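Tasel release 2: frequently asked questions

Last updated 25 March 2021

What is in the release?

Tasel contains 3,326 demonstrations of household handling tasks recorded with hand-held grippers. Release 2 adds the cloth subset: towels, tea towels and pillowcases hung on, pulled from or pushed into cabinet hardware and drawers. Each demonstration consists of wrist-view video, gripper width and a six-axis pose track.

How does the cloth subset differ from the rigid-object tasks?

Rigid-object episodes are labelled by object pose at the end of the episode. Cloth has no single pose, so we label contact events instead: first grasp, any regrasp, and final release. Labels were assigned by two annotators working separately, and a third resolved disagreements. The labelling guide is in the docs folder.

Why is the wrist view the only camera input?

The policy is meant to transfer from the hand-held tool to an arm carrying the same gripper and lens. A fixed room camera would see a human operator during training and an arm at test time. We tried masking the operator in an early version and dropped it – the masks leaked at the wrist.

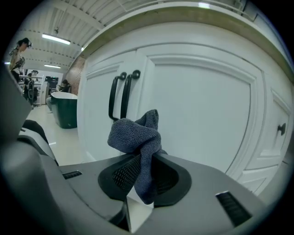
How many demonstrations does a new cloth task need?

Plan on 200. In our towel-hanging experiment the policy reached 91 per cent success at that number, and adding more from the same room gave no measurable gain. Adding a second room did help, mainly on handles of an unfamiliar shape.

Is the fisheye distortion corrected?

No. Frames are stored as recorded, with the dark border left in. Calibration files are supplied for anyone who wants rectified images. Our baseline is trained on the uncorrected frames – rectifying them cost us the outer part of the view, where door edges and benchtops often sit.

Were any episodes removed?

Eleven were withdrawn from the cloth subset after pose tracking was lost near glossy surfaces. Their identifiers are listed in the changelog. Results in the Utbridge report were computed before the withdrawal and will be rerun in April.

Can I use the labels without the video?

Yes. Labels and pose tracks are a separate download under the same licence.

Who do I contact about errors?

Send label corrections to Yi-an Baek, with the episode identifier and frame range. Calibration problems should go through the issue tracker.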